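Notebook - athlete award testing, Mandell squad
Friday, September 17, 2021. Entry by J. Jafarzadeh, checked by Shahram Babaei. 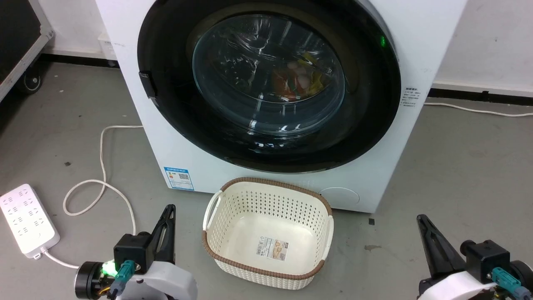 1. Force plate
Zeroed twice before the first jumper. Plate B drifted 3 N over the morning, plate A held. Used A for everyone after the break. Countermovement jumps, three per athlete, best of three logged. Two trials thrown out for arm swing.

2. Rowing erg, 60 s max
Drag factor set by hand each time, as the Fomwood display rounds it. Peak power 438 W, lowest peak in the group 226 W. The 226 came from an athlete returning from a wrist injury - do not use for the award ranking, retest in October.

3. Heart rate
Straps paired without trouble except no. 4, which read 212 at rest. Swapped the battery, same result. Swapped the strap, fine. Highest believable value on the erg was 178, which looks low for juniors. Shahram thinks the receiver is averaging over too long a window. Need the raw file to tell.

4. Paperwork
Munier bursary forms want jump height in inches, our sheet is in cm. Convert at export, leave the master alone. Vahidi still has the consent forms for the two late entries, so their rows stay locked.

To do: recalibrate plate B, order strap, ask for raw HR export.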